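La poussière de la maison : d'où vient-elle ?

La poussière domestique est un mélange de particules très petites. On y trouve des fibres de tissu, des grains de terre, des morceaux de peau morte, du pollen et parfois des poils d'animaux. La composition change d'une maison à l'autre et d'une saison à l'autre.

Les fibres viennent des vêtements, des draps et des rideaux. Chaque frottement en détache quelques-unes. Une surface plissée ou striée retient davantage de particules qu'une surface lisse. 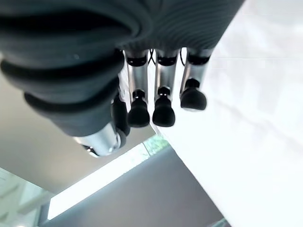 Les plis et les fines stries d'une surface.

Une particule en suspension est soumise à deux forces principales : son poids, qui la tire vers le bas, et le frottement de l'air, qui la freine. Un grain de sable tombe vite. Une particule très fine peut rester en l'air pendant des heures. Dans une pièce fermée, à Esby, Rosângela Amaral a laissé une plaque de verre propre sur une étagère durant 24 jours, au mois d'août. Le dépôt était visible à l'œil nu au bout de 19 jours.

Une fois au sol, la poussière se déplace encore. Les pas et les courants d'air la soulèvent, puis elle se redépose plus loin, souvent le long des murs et dans les coins, où l'air circule moins. 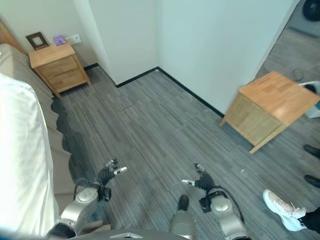 Pourquoi voit-on la poussière dans un rayon de soleil ?
Chaque particule renvoie une partie de la lumière dans toutes les directions. Sur un fond sombre, cette lumière suffit pour que l'œil la repère.

Pour enlever la poussière d'un meuble, on utilise un chiffon légèrement humide. L'eau colle les particules entre elles et au tissu. Un chiffon sec en remet une partie dans l'air. Les tapis se nettoient à l'aspirateur, qui crée une dépression et retient les grains dans un filtre. 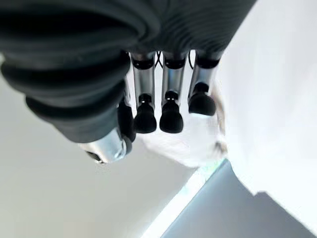
Selim Özkan : Chez nous, le dessus de l'écran se salit plus vite que l'étagère juste à côté. Est-ce à cause de l'électricité statique ?

Réponse de la rédaction : une surface chargée attire les particules légères, même sans contact. L'air chaud qui monte le long d'un appareil allumé en transporte aussi.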